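Quiénes somos
Inicio – El centro – Taller de manipulación Gevosora

Gevosora es el taller de manipulación bimanual de la escuela técnica Wurkari. Funciona como asignatura optativa de segundo curso y como club fuera del horario lectivo, con el mismo material y el mismo reglamento. Admite 10 estudiantes por turno.

El trabajo se organiza en torno a una tarea larga por trimestre. La actual es la preparación de bebidas sin alcohol: abrir recipientes, verter, remover y añadir guarniciones con dos brazos coordinados. 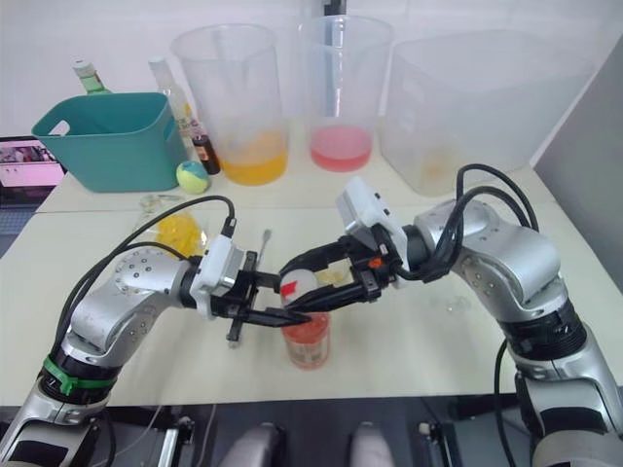

La apertura de tarros se estudia como problema de reparto de funciones entre brazos. Uno sujeta el cuerpo y el otro se ocupa de la tapa; la asignación se fija antes de cada serie y no se modifica durante ella. Las jarras y la cubeta transparente se colocan al fondo de la mesa, de modo que la zona delantera queda para el tarro y las dos pinzas. Cada muñeca lleva su propio módulo de cámara, y los estudiantes calibran ambos al comienzo del turno.

Método de trabajo

Cada intento se registra completo, incluidos los fallidos. El archivo del taller contiene 2.898 episodios, de los cuales 1.342 corresponden a tareas con tapa de rosca. Los registros se etiquetan con Clustent, herramienta desarrollada por alumnos de cursos anteriores, que separa cada episodio en fases – aproximación, contacto, agarre, giro y retirada – y permite comparar series entre sí.
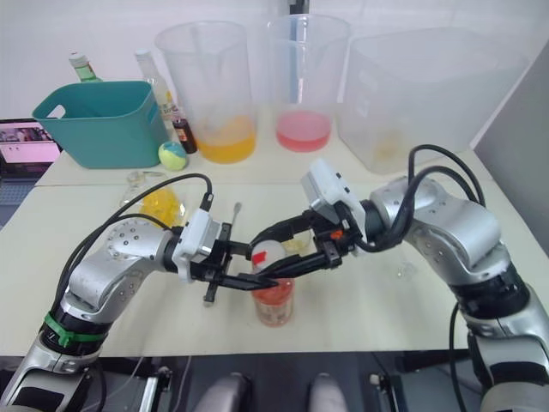
Las dos pinzas junto al tarro de tapa blanca, marcada con cinta roja.

La evaluación se basa en el cuaderno técnico. Se valora la descripción de las condiciones iniciales, la trazabilidad de los cambios de parámetros y el análisis de errores. La tasa de éxito se anota, pero no determina la calificación.

Utensilios y recipientes
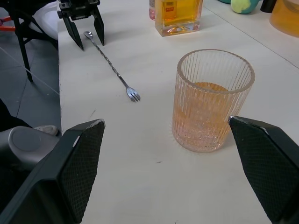 El catálogo de objetos consta de 44 piezas y se revisa cada agosto. Se da preferencia a utensilios comerciales sin adaptar, con geometrías que obliguen a elegir el punto de agarre. La cuchara de bar es un caso habitual: vástago en espiral, cazoleta en un extremo y tenedor pequeño de tres púas en el otro. El vaso estriado plantea otra dificultad, por ser transparente y más ancho en la boca que en la parte inferior. Ambos figuran en la prueba interna Lazăr, que se celebra al cierre del trimestre.

Acceso

Se requiere haber cursado programación y fundamentos de control. Las sesiones del club son los jueves por la tarde. Las solicitudes se entregan en la secretaría de Wurkari, con indicación del turno preferido.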